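Grimard laundromat closing in September, residents scramble for options

The last self-service laundromat on the north side of Grimard will shut its doors for good in September, and the town does not have a replacement lined up. Notice went up on the front door overnight. One sheet, taped on the inside of the glass. No reason given beyond "end of lease."

The Norach Wash & Dry has been at the corner of Mill and Third for longer than most of its customers have lived here. Twelve washers, most of them working on a good day. Dryers along the back wall. Change machine that eats fives. It opens at 6 a.m. and the last load has to be in by 8 p.m., and that schedule hasn't changed in years.

Regulars were already talking about it this morning over the folding tables. Several said they found out from the sign. One woman with two kids and three bags of bedding said she had no car and no idea where she would go next. The other laundromat in town, out past the feed store, is a 60 minute round trip by bus, and the bus does not run after supper.

The building belongs to Goicoechea Properties, which bought the whole block last winter. The company confirmed by email that the lease will not be renewed and that the space "will be offered to a new tenant." It did not say who. It did not answer a question about whether rent was going up. Neighboring tenants, the nail place and the tax office, say their own leases run thru next year and they haven't heard anything.

Norach, which runs coin laundries in several nearby towns, said in a short statement that it tried to work out new terms and could not. Machines will be moved to other stores. Prepaid cards can be used until closing day, and leftover balances will be paid back by check. Customers need to fill out a form at the counter for that. Forms were supposed to be out this morning. They weren't.

The numbers, such as they are. Norach says the store has 200 regular card holders, not counting people who pay with quarters. Town planning office says a large share of the apartments within walking distance have no hookups. A lot of those are older buildings, cut up from houses, and the plumbing won't take a washer without a rebuild. Landlords haven't been in a rush to pay for one.
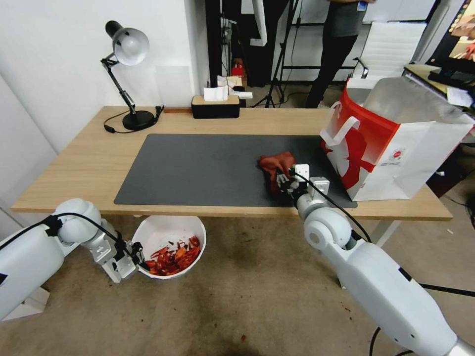
A crumpled reddish-brown cloth on a desk mat, with a white bowl below the desk.

What people are doing meanwhile. Some are washing by hand already, bathtub or kitchen sink, and hanging things over doors and chair backs. Fine for shirts. Not fine for comforters, towels, work pants. A few renters said they are pricing small portable washers, the kind that hook up to a faucet, but many leases on the north side ban them because of leaks. Read yours before you buy. The housing office says a tenant can be charged for water damage downstairs and that it gets complaints of that kind every winter.

Dry cleaner on Zerkholm Avenue says it will take wash-and-fold by the pound beginning next month. Drop off before 10 a.m., pick up the next day. Price is still being set. The owner's office said it would be "competitive" but for a family doing several loads a week that is likely to cost more then coins did, and customers this morning said as much.

The town council took up the closing for a few minutes at the end of its meeting last night. No vote. Council members asked staff to look at 3 things: a later bus to the feed store stop, whether the old rec center laundry room could be reopened, and whether zoning would allow a new laundromat on the empty lot across from the post office. Report is due back before the end of the summer.

The rec center idea has come up before. There is a room in the basement with drains and power, used for team uniforms back when the town had teams to wash for. The machines are gone. Public works says the drains would need to be scoped and the vent to the outside was sealed during the roof job. No cost estimate yet. Staff told the council not to expect anything by September even if the money was found tomorrow.

As for the empty lot, zoning there is retail on the ground floor, and a laundromat would need a special permit for water use. The last applicant for one of those, a car wash, waited most of a year and then dropped out.

The later bus may be the quickest fix. The transit office said it could add one evening run on a trial basis if a driver signs up for the shift. Riders would be allowed one cart or two bags each, same as the current rule. Some drivers have been looser about that than others, according to people at the stop.

Hours at the Mill Street store stay the same for now. The two big front-loaders by the window are out of order and Norach said they won't be repaired before the move, so go early if you've got blankets. Early mornings are quietest, attendants say. Evenings there's been a line.

Lost and found will be cleared out in the last week. The shelf by the soap machine is full, mostly single socks and kids' jackets, plus a couple of nice wool blankets in a clear bag. Anything not claimed goes to the church thrift room.

Comments on the bus change can be dropped at the town clerk's window until 4:30 p.m. on weekdays or left by phone after hours. The next council meeting starts at 7 p.m. in the school library, not town hall, because of the floor work. Use the side door.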